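Laboratory handout 8: Comparing grippers and controllers on the drawer bench
Course: Robot Manipulation II
Prepared by Vesela Dervishi and Dušan Softić. Revised Sep 27, 2021

1. Purpose

The session compares two finger coverings and two arm controllers on one short household task. The task is fixed: put the apple in the drawer, then shut the drawer. Students should already have read the notes on compliance and on hand-eye calibration.

The finger coverings are the bare Endard pads and the same pads with a soft sleeve. The controllers are the position controller supplied with the arm and the Sturley impedance controller written up in the April notes. All four combinations are run by every group.

2. Starting layout

Before each trial the layout is put back as follows.

a) Top drawer pulled fully open and empty.

b) Apple on the left of the worktop, bowl to its right, with a clear gap between them. The bowl is a distractor and stays empty.

c) Arm parked to the right of the open drawer, clear of the worktop. Check the head camera view before starting the log. 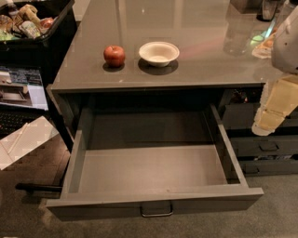 3. Sources of error in the head camera

The worktop is glossy. It returns a mirror image of the lights and of whatever stands on it, and the depth estimate is poor wherever a reflection is strong. The dark shadow under an object may also be merged with the object by the segmentation step, which pulls the estimated centre downwards. An error of this kind is to be logged as a vision fault and kept out of the gripper results.

The drawer has the opposite problem. Its inside is a plain grey with little texture, so the stereo matcher finds few points on the floor of it. The release height is therefore taken from the drawer model and is the same in all trials.

4. Approach to the drawer

The drawer is closed by pressing on its front. No grasp of the handle is needed, and the fingers should be kept off the bar. With the position controller the contact force depends almost entirely on how well the drawer front has been located. With the impedance controller the fingers may touch early without a protective stop, but the final push is softer and the drawer may be left slightly open. Record the remaining gap with the steel rule.

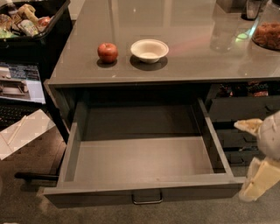
Figure 2. Gripper fingers spread beside the open drawer, apple and bowl on the worktop.

5. Contact point

The contact point should lie near the centre line of the drawer front. A push well to one side turns the drawer in its runners and raises the force needed. Blagoje Grgić measured this on the previous bench and found the effect larger with the bare pads, which slip sideways on the painted front once the drawer begins to bind. The sleeve holds its place better but hides small contacts from the finger sensor, so the contact threshold has to be lowered when it is fitted. 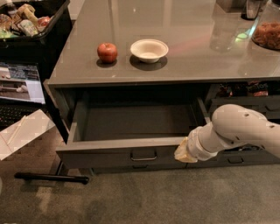 Set the threshold before the first trial of each combination and leave it alone until the last. Results taken with a threshold changed partway through cannot be compared and will be returned unmarked.

6. What to record

For each trial: combination, grasp outcome, peak force during the push, remaining gap, and any fault code. Fault 23 is a joint torque limit. Fault 567 is a lost camera frame, and the trial is repeated. Any other code should be taken to Eldana Tamiru before the arm is restarted.

Logs go in the group folder under the bench number, 3172. Plot peak force against remaining gap, one set of axes for each controller, with both finger coverings on each.

Reports are handed in to Blagoje Ivanov.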